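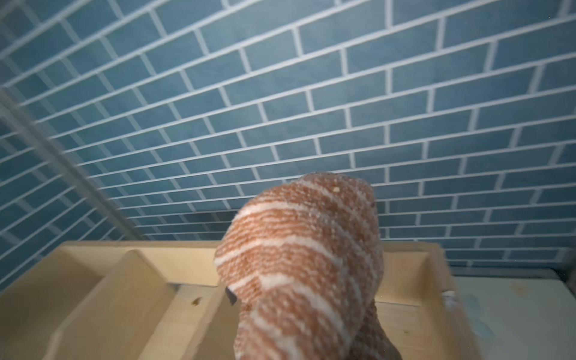

Sorting socks with the Hina arm: tips for the first month

The Hina is a small table-top arm sold by Sullinus for folding and sorting laundry. It costs £1,569 with one gripper and the basic software. We have had one in the utility room since November. These notes cover socks, which are the job it does most often and the one that needs the most setting up.

**Where to put it**

Fix the base to something that doesn't flex. A worktop is fine. A trolley isn't, even with the brakes on, and the arm will keep missing by a finger's width until you move it. Leave clear space on the side where the arm swings out and keep mugs off it.

Plain tiles behind the arm cause no trouble in our experience. Very shiny ones can, if a lamp is pointed straight at them. Move the lamp.

**The tray**

Sullinus sells a plastic sorting tray for £29. An open wooden one with a divider works just as well and doesn't slide about. If you make your own:

- Sand the inside faces. Looped fabric catches on rough edges and the arm keeps pulling.
- Keep the back rim low, so the wrist can clear it with a sock hanging down.
- Don't varnish it with anything glossy.
- Wipe it out before each load. Crumbs and lint in the tray end up on the socks.

Clurnel makes felt liners that are meant to fit. Ours bunched up in the corners and we took it out.

**Preparing the socks**

Dry them fully. Damp terry is heavy and droops, and the gripper tends to drop it halfway across. Turn them the right way out as well, as the arm can't do this and will pair an inside-out sock with nothing.

Thick, fuzzy socks go better loosely rolled than flat. A roll gives the fingers something to close on from the side. Flat ones are picked up by one layer about half the time, which stretches the cuff. Thin dress socks are the opposite and should be laid out singly.

Striped socks are matched more reliably than plain ones. For black socks the software more or less guesses, so we sort those by hand.

**Grip setting**

The default is too firm for anything knitted. In the app, go to Grip, then Soft, and take it down two steps from there. If it starts dropping things, come back up one step. Check the black finger tips once a week and pull off any fluff. When they go smooth they need replacing, and a pair of Brandão tips is cheaper than the original part and fits without tools.

**How long it takes**

A basket of 15 pairs takes a little under an hour. You could do it yourself in a few minutes. The use of the thing is that you can start it and go and cook.

It stops and beeps when it has failed to pick the same item three times. The beep can be turned down but not off.

**The service plan**

Sullinus offers a yearly plan at £155, covering one visit, new finger tips and any motor faults. The standard guarantee already covers motors for the first year, so wait until that runs out before deciding. The visit includes recalibration, but you can do this at home from the app with the printed card that comes in the box. Keep the card flat and don't lose it. A photocopy didn't work for us.

**Not worth trying**

Tights, anything with a drawstring, and baby socks, which slip between the fingers and end up behind the machine.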